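Home & Household Board > Kitchen and Dining > Pitchers, bottles, glasses

Thread: Two plastic pitchers or one big dispenser for a shared room?

19 replies, showing selected page 1

maricica_p
Posted 07/10/2021

Hello everybody, I have been reading this board for ages and finally have a question of my own, so forgive me if I ramble a little. I look after the shared workroom at our place (long tables, people in and out all day, floor that shows every drop) and I'm trying to settle how we do drinking water. At the moment it's whatever bottles people bring from home, and by the middle of the afternoon there are caps with no bottles and bottles with no caps and I go around like a mother hen collecting them.

I've narrowed it down to either a pair of lidded plastic pitchers on the table or one of those big countertop dispensers with a tap. The dispenser I was looking at is the Hullden with the stand. My sister has one and swears by it. But it's tall, and I keep picturing somebody's elbow. The pitchers are so much cheaper that I could buy spares and not cry if one cracks.

Does anybody have both? What would you do? And does the color matter for keeping them looking clean? I have a weakness for green.

Maricica Pascu

ladleandlid
Posted same day

Welcome, Maricica! Pitchers, every time. I ran the kitchen at a summer school for years and we went through every kind of dispenser there is, and what gets you in the end is the tap. It drips. You tighten it and it drips a bit less and then a child leans on it. With a pitcher you pick it up, you pour, you put it down, and when it needs washing it goes in the sink with everything else.

Green is lovely. Clear plastic goes cloudy after a while and a tint hides that beautifully.

umesh_s
Posted same day

I have to disagree with ladleandlid, with great affection. The tap only drips if you buy the cheap one. We've had a Hullden in the back hall since February and I have tightened it one time. One! And you don't have to trust anyone to put the lid back on, which in my experience is the whole trouble with pitchers. People pour, they start talking, the lid is on the windowsill, and then it's fly season.

Umesh Shukla

pallavi.katiyar
Posted same day

Oh, I'm so glad somebody started this one, because I changed over from bottles to pitchers in our room and have Opinions. (Sorry, this will be long, get yourself a cup of tea.)

We have the same sort of place as you, Maricica, pale veined marble on the floor and white marble-look tops on nearly everything, and the first thing I'll say is that it's a very pretty combination and it makes every single object you leave out look like it's been put on display. A stray cap, a spoon, a charger, all of it. So when I bought pitchers I decided they were going to be nice ones and they were going to match, and then at least what's on display would be deliberate. I got light green, the kind you can see through a bit, with lids in a paler green. I keep two side by side toward the far edge of the table, so that sleeves don't catch them when people sit down on the near side.
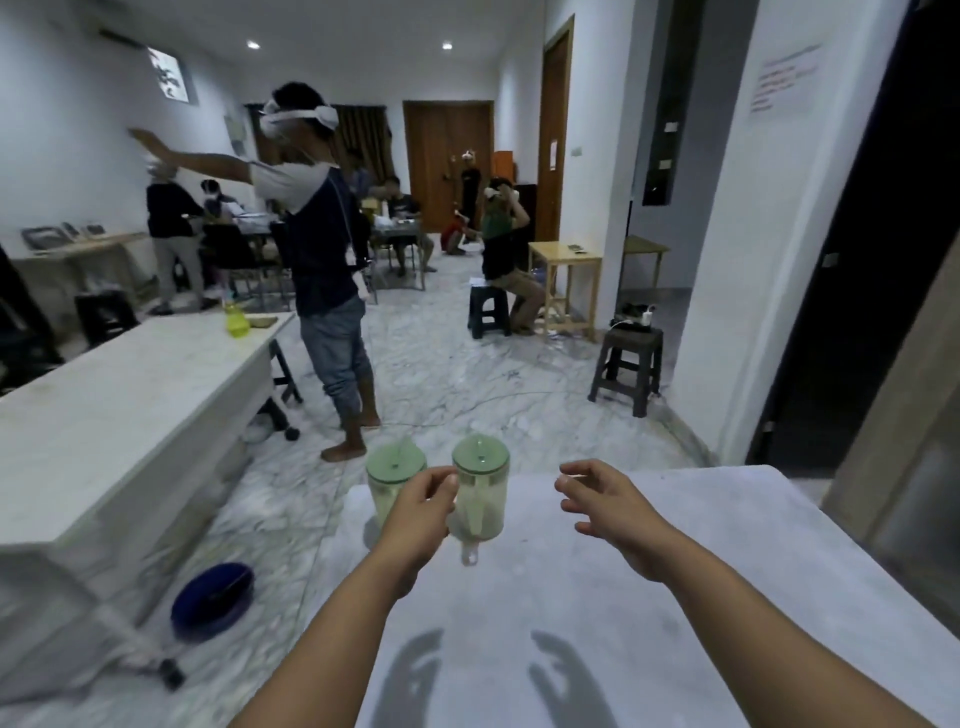
Two is the right number for us. With one, somebody always finds it empty and puts it back, hoping the next person will deal with it (you know who you are, Ankit). With a pair there's always a full one while the other is off being washed, and because they match I never have to hunt for which lid goes where. I tried three for a while and the third just sat there gathering dust until it became the place people kept pens.

Things I learned the slow way:

Fill them to where the handle starts and no higher. A full pitcher is heavier than people expect and they overcorrect, and then there's a puddle on the marble and marble is a skating rink when it's wet. Half our people take their shoes off indoors, and bare feet and puddles don't mix any better than socks and puddles do.

Wash the lids separately and really get into the groove underneath. An old toothbrush is perfect. I do it while the kettle boils.

No lemon slices on the table, please! I know it looks gorgeous. But if your top is real marble, lemon juice will etch it, and there's no wiping that away. I'm still not sure what ours is, my landlord says one thing and the receipt says another, so I treat it as real and sleep better.

As for the dispenser, Umesh, I love you like a brother but I can't lift a full one, and I'm the one who'd be filling it.

Pallavi

umesh_s

You don't lift it, Pallavi! You fill it where it stands, with a jug.

pallavi.katiyar

So you need a pitcher anyway. Thank you, I rest my case, and I'm having a biscuit.

ankit_d
Posted next day

I would like it noted that I have returned that pitcher full at least twice.

On the serious side, Maricica, check the lids before you buy. We had a set before these, Trindent I think, where the lid had to be turned to exactly the right spot before anything would come out, and I watched grown adults shake it like a ketchup bottle. One of them took the lid off in frustration and poured the whole thing over a plate of samosas. A lid you can just press on is what you want in a shared room. Bring a glass of water to the shop if you must. I'm half joking.

Ankit Dubey

ladleandlid

The samosas! My heart.

Ankit makes a good point about the lids. I'd add, put your thumb on the lid when you pour and teach everyone to do the same. We had a little sign about it.

kanchan.nigam
Posted next day

Chiming in from the other side of the fence: has anyone considered steel? I grew up with a steel jug on the table and it is still going, with one dent from a cousin's wedding. Plastic takes on smells. I had a pitcher that once held mango drink for one single party and it was a mango pitcher forever after. I washed it with baking soda, vinegar, and finally prayer.

I'm not trying to be difficult. I just worry about Maricica buying new plastic every couple of years when she could buy steel once. The Vashisht ones are plain and heavy and they pour cleanly.

Kanchan Nigam

pallavi.katiyar

Kanchan, I do love a steel jug, and I have my grandmother's at home. My trouble with steel in a shared room is that you can't see the level. With the green ones I can tell from the doorway whether it wants filling, and that saves me a dozen little trips. Also the noise when someone sets steel down on a hard top! With a roomful of people trying to concentrate you'd hear it in your teeth.

You are right about mango though. Ours are for water only and I am a tyrant about it. Anyone who wants a colored drink keeps it in their own bottle.

kanchan.nigam

A cork mat solves the noise. But I grant you the level, I hadn't thought of that. At home I just lift it and guess.

umesh_s

May I bring up the floor? Maricica said it shows every drop and I feel we have skipped lightly past that. With a dispenser, all your drips are in one place, under the tap, and you can set a tray there. With pitchers the drips go wherever the pitcher goes. If people carry it down the length of a long table you get a trail like a snail's.

maricica_p
Posted next day

Goodness, what a lot of kindness to come back to! I've read it all twice, once aloud to my husband, who now wants samosas.

Umesh, you've caught me on the trail of drips, it's a real worry. Would a tray under the pitchers help at all, or do people just set them down beside it?

pallavi.katiyar

They set them down beside it. Every time. I gave up on the tray and now keep a folded cloth nearby and a basin down low out of the way, and when the cloth has had enough it goes into the basin. Get a basin in a dark color and it won't show the scuffs. The drips were much better after I stopped filling the pitchers to the top, so truly, start there.

ankit_d

Can confirm about the cloth. I have been handed the cloth.

ladleandlid

One more small thing from an old kitchen hand. If you do go with plastic, don't wash them with boiling water unless the bottom says you can. I warped a whole shelf of lids that way and they never sat right again. Warm water and a soft sponge, then stand them upside down with the lids off until morning. If you shut the lid while there's damp inside you get that closed-up smell, and people will blame the water.

maricica_p
Posted later

I've been to the shop! They had the Volden pitchers in green and in a sort of smoky gray, and I stood there far too long pressing lids on and off until a young man came to ask if I was all right. The green came home with me, two of them, and Umesh, before you despair, I measured the back counter as well, and there's room for a dispenser there if the pitchers don't keep up once the weather turns hot.

The lids press on. No turning! I washed them tonight with a toothbrush in the groove as instructed and they're upside down on a towel next to the sink. Kanchan, I also priced the steel and I'm very tempted to get one for my own kitchen, so your post wasn't wasted on me at all.

umesh_s

I'm not despairing, I'm waiting for summer. Enjoy them, and do tell us how the floor gets on.

kanchan.nigam

Get the one with the longer spout. The short one dribbles down the front and you'll be cross with me.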